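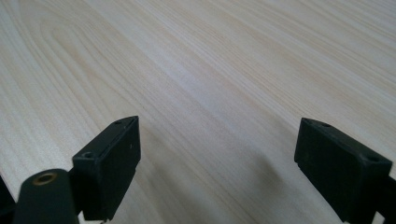 One owner wrote to say that the machine skipped stitches from the first seam and that the tension dial made no difference, whichever way it was turned. The needle had been put in with the flat side facing the front. With the needle turned, the same machine sewed normally at the factory tension setting. Please go through this section in order before changing any setting, even if you have used other sewing machines.

Section 3. Setting Up the Laltell 405

Revised 8 November 2023. Replaces the September printing.

3.1 Placing the machine

1. Choose a flat, steady table. A folding table may shake at high speed.
2. Leave enough room to the left of the needle for the fabric to lie flat.
3. Remove the packing tape from the presser foot, the bobbin cover and the handwheel.
4. Raise the presser foot and take out the foam sheet underneath it.
5. Wipe the needle plate with a dry cloth. A light film of oil is left on it at the factory and can mark pale fabric.

Caution: Do not lift the machine by the handwheel or the spool pin. Use the carrying handle.

3.2 Connecting the foot control

1. Check that the power switch is off (position O).
2. Push the three-pin plug into the socket on the right side of the machine until it stops.
3. Plug the other end into a wall outlet.
4. Put the foot control on the floor with the hinge away from you.
5. Turn the power switch on (position I). The sewing light comes on.

Use only the foot control supplied, part no. 3554. The control from the older Laltell 200 has the same plug but a different rating and must not be used.

Caution: Turn the power switch off before you change the needle or the presser foot, thread the machine, or open the bobbin cover. Unplug the machine before you clean it or take off the needle plate. Do not place anything on the foot control.

3.3 Fitting the needle

1. Turn the handwheel toward you until the needle is at its highest point.
2. Lower the presser foot.
3. Loosen the needle clamp screw and pull the old needle straight down.
4. Hold the new needle with the flat side of the shank facing the back of the machine.
5. Push it up as far as it will go.
6. Tighten the clamp screw firmly with the small screwdriver.

If the needle is not all the way up, stitches will be skipped and the point may hit the hook. Replace a needle that is bent or blunt, or that makes a popping sound as it enters the fabric.

Needle sizes:
Lawn, voile, fine lining: 70/10
Shirting, quilting cotton: 80/12
Linen, light canvas: 90/14
Denim, upholstery cotton: 100/16
T-shirt fabric and other knits: 75/11 or 90/14, ball point

3.4 Winding the bobbin

1. Place the spool on the spool pin and push the spool cap against it. The cap should be slightly larger than the end of the spool.
2. Take the thread to the left and around the winding guide.
3. Pass the end through the hole in the top of the bobbin, from the inside out.
4. Put the bobbin on the winder shaft and push the shaft to the right.
5. Hold the thread end and press the foot control gently. After a few turns, stop and trim the end close to the bobbin.
6. Press the foot control again. The winder stops when the bobbin is full.
7. Push the shaft back to the left, remove the bobbin and cut the thread.

Note: The needle will not move while the shaft is to the right. If the motor runs but the needle stays still, check the shaft first.

A bobbin that feels soft or is wound higher at one end will give uneven stitches. Unwind it and start again, making sure that the thread sits between the discs of the winding guide. Use only clear plastic bobbins marked Jikeck L. Metal bobbins of the same width are slightly taller and will rub on the cover.

3.5 Inserting the bobbin

1. Slide the bobbin cover toward you and lift it off.
2. Drop the bobbin into the holder so that the thread unwinds counterclockwise.
3. Draw the thread into the front notch, then to the left and into the second notch. You should feel a slight drag when you pull it.
4. Leave a tail of four inches and replace the cover.

3.6 Threading the needle

1. Raise the presser foot. With the foot down, the tension discs are closed and the thread will not go between them.
2. Turn the handwheel toward you until the take-up lever is at its highest point.
3. Pass the thread through the upper guide and down the right-hand channel.
4. Bring it around the bottom of the channel and up the left side.
5. Hook it into the take-up lever from right to left.
6. Bring it down behind the guide above the needle.
7. Thread the needle from front to back and pull through four inches.

To bring up the bobbin thread, hold the needle thread loosely and turn the handwheel toward you one full turn. Pull the needle thread and a loop comes up through the plate. Draw the loop out and lay both threads behind the foot.

3.7 Test seam

Use a folded scrap of the fabric you plan to sew.

1. Set the stitch selector to straight stitch, the length to 2.5 and the tension to 4.
2. Place the scrap under the foot and lower the foot.
3. Hold both thread tails for the first few stitches.
4. Sew a seam the length of your hand and look at both sides.

The stitches should look the same on the top and the underside. If loops show on the underside, thread the needle again with the presser foot raised before you touch the dial. If the bobbin thread shows on top, check the bobbin, then lower the tension by half a number at a time.

Thick or fuzzy thread sold for hand sewing can jam in the tension discs. For the test seam use a plain polyester thread, such as the Flomerar spool packed in the accessory tray.

3.8 If the machine does not start

Check the wall outlet, the three-pin plug and the power switch, in that order. If the light is on and the motor hums without turning, switch off at once and look for thread caught around the hook. Do not force the handwheel.

Machines bought through Tshabalala should go back to the shop with the receipt and the foot control. For all others, use the service form in Section 9.

Cleaning and oiling are covered in Section 4.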